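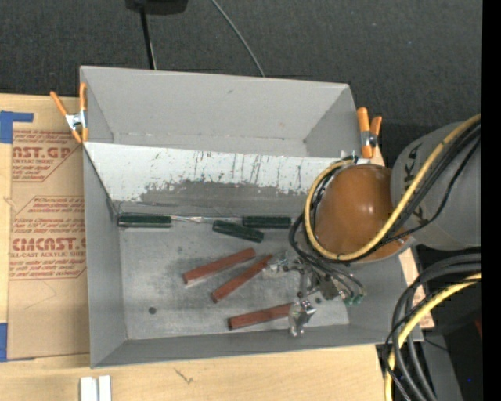 Conneely picking kit, worth it?

pallimdale_pete
Anyone running the Conneely kit at home or in a small shop? I've got the loaner for 11 days and I'm torn. Setup was easy, docs are decent, but $466 a month on the subscription is a fair whack for what I'd use it for.

eimearf
We've had ours since December. Love it! It did 200 blocks out of a bin for me before I had to step in (mixed colours, all jumbled up). Support is good too, I always get the same bloke.

grumblebox
200 with how many drops though? Mine gets silly once stuff is lying flat against a wall. I sent it back and went with Ceso.

eimearf
Didn't count drops, fair cop. Flat against the wall is its weak spot, yeah. Slow down the approach speed, I run mine at 70 per cent and it's heaps better.

grumblebox
Shouldn't have to baby it at that price, sorry.

pallimdale_pete
Is Ceso any better with clear fingertips? I like being able to see what I'm grabbing.

grumblebox
Same tips, they just bolt on. Colour me biased but the Ceso software is miles ahead.

brestness_lad
Disagree, the Ceso app crashed on me twice in one arvo. Keep the loaner till it's due back and clamp your bin down properly, mine kept creeping across the table.

pallimdale_pete
Cheers all. Will try the slower speed tonight and report back.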